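Discovery Corner > Kids > Trees and Woods > What Are Tree Rings?

Print this page | E-mail this page

Why Does Wood Have Stripes?

I love old wooden things, and I can't pass a tree stump without bending down for a look. Have you ever noticed the thin lines that make circles inside the wood? Those are growth rings, and the tree made every one of them while it was alive!
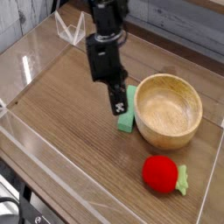 By Anel Tshabalala

So how does a ring get there? Just under the bark there's a very thin layer that makes new wood. In spring, when there's plenty of water, a lot of trees grow fast and the wood comes out pale. Later in the summer they slow down, and the wood gets darker and tighter. One pale band plus one dark band makes one year (in places with a real winter, anyway). Near the equator it can be warm all year, and some trees there hardly make rings at all.

I once counted a stump behind my aunt's house and got 19. Then my cousin Arif counted and got 30! He had started on the other side, where a crack had fooled me. We wet the wood, tried again together, and it was 30.
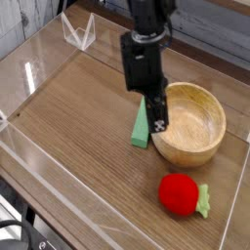

Baloyi Nature Club, Junior Pages

Now, why is the same wood sometimes circles and sometimes long lines? It depends which way you cut. Slice straight across a trunk and you get circles, like the end of a rolled-up rug. Saw along the trunk, the way you do for a plank, and the rings show up as stripes or wavy arches. People call that pattern the grain. A bowl has curved sides, so it can show you both!

Fat rings usually mean good years. Skinny ones can mean a dry summer, hungry caterpillars, or a big neighbor tree hogging the sun.

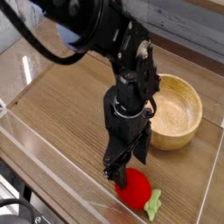

Fine, straight grain on a tabletop.

Want to try it? Cut a carrot across, then cut another one the long way (ask a grown-up to help with the knife). Carrots don't have yearly rings, but you'll see how one inside can make two very different patterns. Draw them both, then go on a grain hunt around your house. I found 4 kinds in my kitchen, and the breadboard was my favorite.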